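NOTICE TO RIDERS, NULTACH CIRCUIT

The stewards met at 5 p.m. to consider the conduct of Sirkka Pitkänen, entry 60, during the second race. Mr Eklund presided. It was alleged that the rider had stopped at the hairpin for the length of a full lap.

Ms Pitkänen did not dispute the fact. She stated that her late father had fallen there in November, and that she had wished to see what he saw. Asked what that was, she replied that there was a hedge, and beyond it a field with a horse.

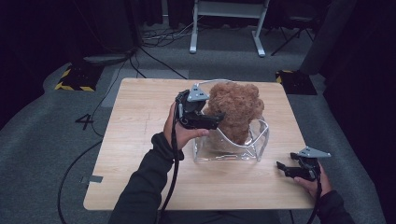
The Bredus team manager, Kristóf Szénási, asked that the result be allowed to stand. The stewards imposed a fine of 200 euros, payable before the next round. Mr Eklund then adjourned the hearing and walked down to the hairpin alone.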